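TURNAMDALE SHARED KITCHEN - MAY NEWS

The big cupboard clear-out, and what happens next

Quick one from me this month, the dishwasher man is due at 13 minutes past something and I still have the tea towels to fold.

So. The crockery. We finally did it. Friday evening, doors open at six, everything out of the wall cupboards and onto the long counter. Plates in one pile, bowls in another, the serving dishes wherever they would fit. More stuff than any of us thought. Three gravy boats, and I have never once seen gravy served in this building.

Thank you to all who came. Special thanks to Seung-woo Um, who brought his own step stool and did the top shelves, where the dust was really something. He also found the lid to the blue casserole, missing since the chili supper. It was inside the fish kettle. The fish kettle is going, by the way. If you want it, speak up.

What we kept

28 dinner plates, all white or near enough. They don't all match - some are the old Soltani ones with the thicker rim, some came from the thrift store on the corner - but they stack together and they don't wobble. 28 is plenty. The most we have ever sat down at once is 20, and that was with two people on the piano bench.

Soup bowls, the deep ones. The shallow ones chip if you look at them.

The two big oval platters. One has a gray mark across the middle from years of knives. Paste of baking soda and water, leave it ten minutes, rub with a soft cloth, rinse. I got most of it off. Do not use the green scrubber on these please, it takes the shine off and then they stain worse. I've put a soft cloth on the hook by the sink and it says PLATES on it in marker.

All the mugs with handles. Mugs without handles are not mugs.

What went

Anything cracked. Anything chipped on the rim, even a little bit, even the one with the rooster. I know. I took a picture of the rooster for whoever wants it.

The plastic tumblers that went cloudy. The melamine tray with the burn. Odd saucers, 13 of them, with not one cup between them. Five boxes went over to the Jomutora swap shelf on Saturday morning and the guy there was very nice about it and carried most of them in.

Chipped pieces are in the crate under the back stairs. The mosaic group wants them for the planter, so please dont throw the crate out, it is not trash.

New places for things

Plates are now in the lower cupboard left of the stove. Not up high anymore. A full stack is heavy and several of us are short.

Bowls next to them. Platters standing on edge in the rack - the rack is the one we used to keep baking sheets in. Baking sheets have moved to the drawer below the oven. Yes it sticks. Lift a little and pull.

Mugs stay where they are. I wasn't about to start a war.

Please put a sheet of paper towel between the good plates when you stack them. It stops the gray scuffs. There's a roll in the cupboard for exactly this and it is not for spills.

Washing up, a reminder

Hot water, a small squirt, rinse properly. We have been getting a film on the white pieces and I'm fairly sure it is too much soap and not enough rinsing. The water here is hard too, so a splash of vinegar in the last rinse helps. If you use the dishwasher, leave room between plates so they aren't knocking. And scrape first! I had rice in the filter again. A lot of rice.

Let things dry in the rack before they go in the cupboard. Twice last week I picked up a plate off the stack and it was wet underneath.

Money bit

The kitchen jar plus the bake sale came to a bit over what we needed for the shelf liners, so the rest goes toward a new draining rack. The one I like is from Lendetance, stainless, two tiers, fits over the small sink. If anyone has one at home and can tell me if it rusts, please do that before I order. The building fund is a seperate thing, still at 2,000, and I'm not touching it for a dish rack however much I want to.

Still looking for

Two medium saucepan lids, any make. A bread knife that cuts bread. The key to the pantry padlock, which is off at the moment and sitting on the windowsill so we don't lock ourselves out. Somebody's glass pie dish was left in the fridge with a third of a lemon tart in it - the tart is gone now, the dish is washed and on top of the microwave. Come and get it.

Next supper

Soup and bread, usual time, bring a topping. Croutons, grated cheese, chopped herbs, whatever you've got. Seung-woo is making the leek and potato again and a second pot without dairy. Set-up from five, and I need two people for the tables and one for the urn. If you're on the urn please fill it first and THEN switch it on.

Sign-up sheet is on the side of the fridge under the lobster magnet. Pen is on a string. Please leave the pen on the string.

That's the door, got to run. More next month, with the draining rack I hope. 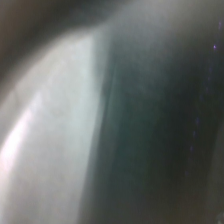 Up close. Pale gray and white, with a pinkish shine.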